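The Slowest New Hire in the Building

By a staff writer | March | 3 min read

The packing room at Flendholm used to start at six with the radio. It now starts at six with the radio and a robot arm called Lilier, which was named in a meeting and which everyone on the floor calls Lily, or something shorter when it stops.

Flendholm sells dried goods by mail: beans, peas, lentils, grains, the sort of thing people order in January and find again in the fall. Its sample counter is where new customers' orders get made up by hand, a cup at a time. It is dull work, and the people who do it are fast. A good packer portions 300 samples in a shift. On its best day so far, Lilier has managed 68.

Management is not worried. The arm was set up by Andomance, a small automation outfit two towns over, and the contract talks about a "learning period" without saying who is supposed to be learning. Mostly it has been the packers. They know now that a jar has to be tipped slowly or the beans come all at once, which they had known for years in their wrists and had never been asked to put into words. Andomance asked. It took two afternoons and a great many cups.

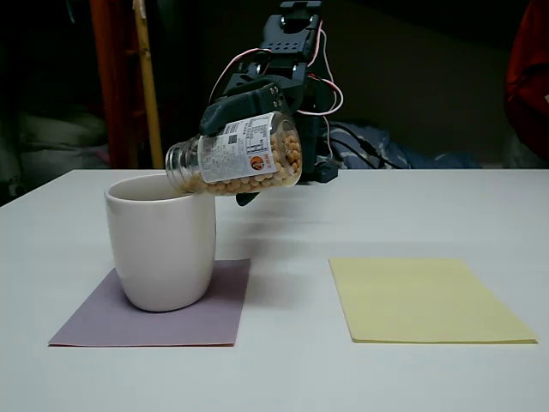

The words turned out to be worth something. Packers who spent time explaining the pour got a bump in pay and a new title, process lead, along with a tablet that needs charging at lunch. Their old job was to fill cups. Their new job is to watch cups being filled, write down what went wrong, and then fill the cups.

Opinions on this are mixed. One packer with a bad shoulder says she would hand over every jar in the place tomorrow. Another misses being able to think about nothing – watching a machine, he says, takes up the exact part of the brain he used to plan dinner. The sweeping, meanwhile, has not been automated, and there is more of it.

Flendholm says no jobs will go this year. The staff have noticed the last two words. They have also noticed that Polishchuk, the rival packer across the river, bought an arm of its own last spring and still advertises for people with steady hands.

By the end of the month Lilier is meant to reach 189 samples a shift. The packers have a pool going on the real number, and the process leads are not allowed to enter.

We use cookies to improve your experience. Sign up for our newsletter to get more stories like this.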